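## 4. Setting up the in-bin solenoid task

This section covers the bin, the parts and the wrist camera for the Skeditz insertion and placement study. Complete Section 3 (arm mounting and emergency stop check) first. The procedure assumes the two-finger gripper with flat black fingers and the Betex controller at its default speed limits.

The method under test is wrist-only visual servoing: the policy receives the wrist camera stream and the joint state, and no external camera. The bin is glossy on purpose. Reflections on the walls move with the arm, and earlier versions of the policy followed them instead of the parts. The training set for the current release holds 2,285 demonstrations, of which 852 were recorded with a wall-mounted distractor in view.

### 4.1 Preparing the bin

1. Clear the work surface and set the yellow-orange bin inside the taped outline. The long side faces the arm base.
2. Push down on all four corners. If the bin rocks, shim it before going on.
3. Clamp the bin at the two short sides. Keep the clamps below the rim.
4. Check that the wall units are secure. Pull lightly on each body, never on the leads.
5. Route the leads away from the center of the bin. A lead that runs along the wall should lie close to it, with no loop large enough to catch a finger.

> **Note:** Do not clean or polish the walls between runs of the same block. Small specks and smudges are part of the background the policy was trained on. Clean only at the start of a new block, and enter it in the run log.

> **Caution:** The wall units must stay disconnected from power during all placement trials. An energized plunger can pinch, and the coil can become too hot to touch.

### 4.2 Lighting

1. Switch on the overhead panels and close the blinds.
2. Move the arm to the pose `inspect_corner`.
3. Open the camera view and look for glare on the back wall. Bright patches are acceptable anywhere on the wall as long as the outline of each solenoid can be followed by eye.
4. If glare covers a solenoid body, turn the nearest panel until the patch moves off it. Do not change the exposure setting.
5. Lock the panel and save a reference still with `save_ref`.

Exposure is fixed at 84 in the camera profile. Hongjun Xue compared fixed and automatic exposure on the Prulham bench in March, and automatic exposure caused the gain to jump each time the fingers crossed a reflection. The resulting drift was worst near the inner corner, where two walls reflect into each other.

### 4.3 Loading a part

1. Open the gripper fully from the panel.
2. Hold the small solenoid by its body, with the leads toward the right finger and the plunger toward the left.
3. Close the gripper at the low force setting until the fingers stop.
4. Let go, then tug the body once along the finger direction. Reload if it slides.
5. Confirm that neither lead is trapped between the fingers. Free leads may drape beside a finger.
6. Zero the force reading.

> **Note:** Loading the part the other way around does not raise an error. The policy will run, but the trial does not count toward the results table. Mark it `R` in the log.

> **Caution:** Keep hands outside the bin rim once the gripper is closed. The low force setting limits grip force only. It does not limit arm motion.

### 4.4 Checking the approach pose

The approach pose puts the held part near the lower section of the back wall, in front of the mounted units. Dehua Du chose it after the first round of trials, in which the starting pose was too high and the blue cylindrical unit was often hidden by the held part.

1. Run `goto approach` at reduced speed, with one hand on the stop button.
2. Wait for the arm to settle, then open the camera view.
3. Check that both finger tips are in view at the bottom center, with the held solenoid between them.
4. Check that the blue unit is visible above and to the right of the held solenoid, and that the unit with the blue and white label is on the left.
5. Check that the vertical seam at the bin corner is visible on the right. The alignment script uses this seam as its only fixed reference.
6. If any of these checks fails, return to 4.1 step 1. Do not correct the view by moving the camera bracket, which would invalidate the hand-eye calibration.
7. Compare the view with the one below.
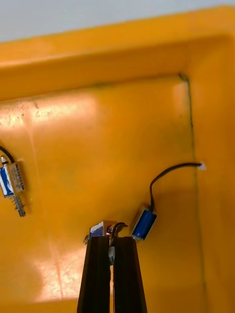

### 4.5 Starting a block

1. Enter the operator name and bin number in the run log.
2. Set the trial count to 200 and select `wrist_only`.
3. Start the block. The arm pauses after each trial for the part to be reloaded as in 4.3.
4. If the seam detector reports `LOST` on two trials in a row, stop the block and repeat 4.2.
5. At the end of the block, copy the log to the shared drive. Raili Rantala maintains the results table and takes completed blocks only.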